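Baldur Skov
Project report, Clolska simulation lab
May 31, 2025

## Collision checks that did not fire

### Background

My project used the Redotia simulator to test a pick-and-place controller on kitchen tasks. The arm had to pick up one item from a counter and set it down in a target zone without touching anything else. I planned 600 test runs with the same controller and a different starting pose for the arm each time.

The safety part was a monitor called Hafstein. It reads contact forces from the simulator and stops the arm when a force goes over 20 newtons. Our plan was to move the same monitor to the real arm in the Mandholm workshop once it had passed in simulation.

### What went wrong

In April I finished the full set and the monitor reported no stops at all. I took this as a good result and wrote it up that way in my first draft. Later I replayed the logged joint positions and checked the distance between the gripper and each object. In 83 runs the gripper had passed through the side of an object. The monitor had recorded zero force every time.

The counter has a yellow container near the front, with a bottle on one side and a blue-and-white teapot on the other. A wooden bowl sits farther back between two gray appliances. The teapot was the worst case, and most of the bad runs involved its tall handle.

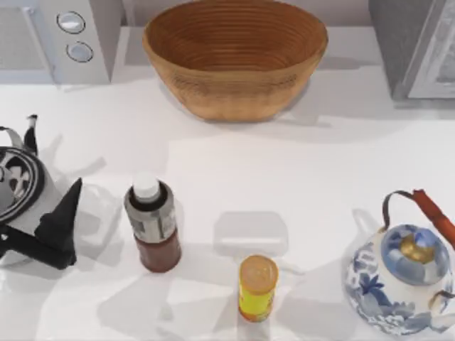
Why did the monitor report zero force when the gripper went through an object?

The collision shapes for the teapot and the kettle had been loaded into a group that the arm was set to ignore. With no contact computed, there was no force for the monitor to read, and it treated a missing value the same as zero.

### Cause

The mistake was in my scene file. I had copied the group settings from an older scene where those two objects were only background. The simulator printed a warning when it loaded the file, but the log for one batch was 1091 lines long and I did not read it.

The second fault was in the monitor. It had no way to tell "no contact" from "contact is turned off."

### Fix and retest

I moved both objects to the same group as the rest and added a check at startup. It presses a small test block against every object and refuses to start the run if no force comes back. I then repeated the 83 bad runs from their saved starting poses. The monitor stopped the arm in all of them.

I have not repeated the full set. The stop distance also needs work, as the arm still moves a little after the limit is reached. The monitor should not go on the real arm until both are done. I have removed the first draft's results from the shared folder and put the corrected scene file there.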